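Monday, July 5, 2021
By the Girnton desk

Gripper draws a crowd at Grirkmont open day

GIRNTON – The automation lab at Grirkmont opened its doors on Saturday, and 1,374 people walked through them, a fair number having been told there would be ice cream. There was ice cream. It ran out before lunch, and after that visitors had to make do with the robots.

The longest line was for the hand-held gripper, a two-fingered tool that people use to pick things up so a robot can later learn to do the same. Staff had laid out household odds and ends, and anyone over the age of seven could have a turn. Each visitor got five minutes. Several asked for more, mostly parents.
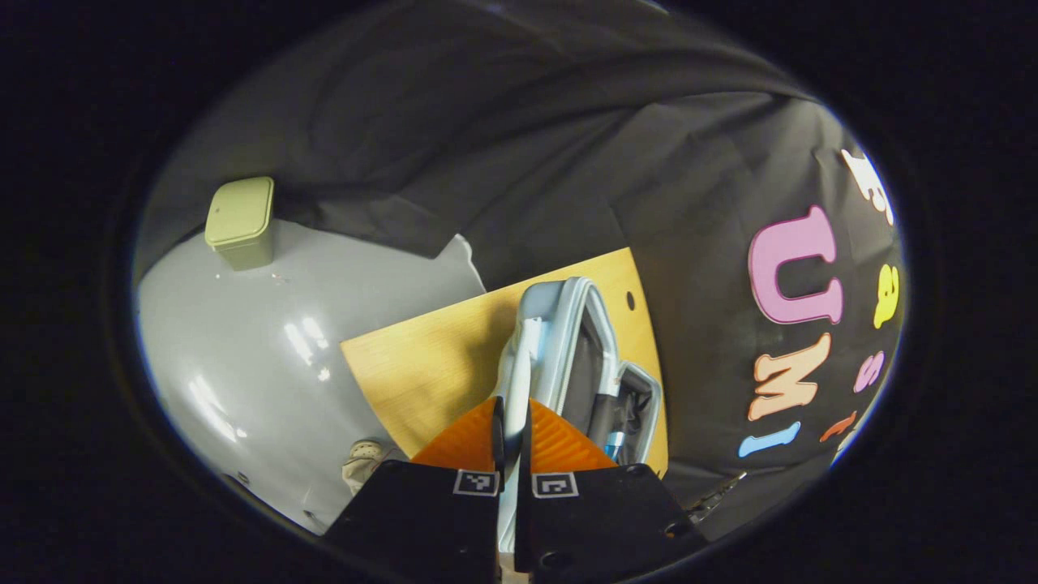 The gripper's soft orange fingertips close in on a pale blue-grey plastic piece at the Grirkmont open day.

Next door, the Dumitrescu company showed a sorting arm called the Gavovex, which is meant to separate bottle caps by color. It did this very well for most of the morning, then stopped for a software update that lasted two hours – long enough for a group of grade-schoolers to sort the whole bin by hand and ask what was next.

The lab says it will hold another open day in December, indoors, with more parking. Sign-up sheets for the gripper will be at the front desk. Ice cream has not been confirmed.

14 shares | 5 comments

Contact the newsroom | © 2021 All rights reserved | Back to top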